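Selling on Gelside, one year in

27 October 2019

I opened my shop on Gelside last November with 13 listings, mostly phone cases and charging cables. I said then that I would write up the numbers after a year, so I'm doing it a little early.

Total orders so far are 3,161. Most of them came through the app. I had a proper website built before I started, and it has brought in so little that I let the domain lapse in the summer.

The biggest change was shipping. For the first few months I used Stoseck, and parcels going to the outer islands sat in their depot for days. Buyers cancel when the tracking page stops moving. I switched to Asero in the spring. They charge more per parcel, but the cancellations dropped and my shop rating went back up.

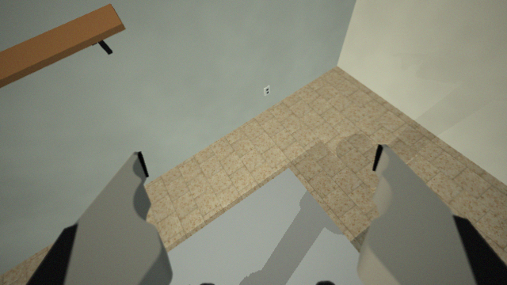
Tsz-kin Chiu wrote under my last post that Asero was fine for small parcels but lost two of his bulky ones, and that the claim form has to be filed within a week or they won't look at it. I haven't shipped anything larger than a shoebox with them, so I can't say either way. I did go and read the claim rules, and he is right about the deadline.

Cash on delivery is the other thing people ask me about. I left it on. A lot of my buyers don't have a card, and some who do still prefer to pay at the door. The cost is refused parcels. I pay the shipping both ways on those, and I have built that into the price of the cheaper items.

The free shipping vouchers were less useful than I hoped. I paid into the Gelside program for two months and sold 400 more items, nearly all of them cables at a very thin margin.

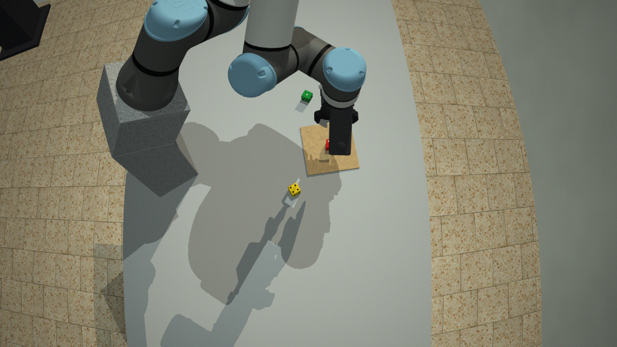
After the fee I made less than I would have without it. I may try it again for the November sales, but only on the cases, where there is some room in the price.

So-ying Yu has offered to share a bulk order from Yang with me, and that would bring the unit cost down on the braided cables. The sample pack is due next week. If the connectors hold up I'll put in the order before the sales start.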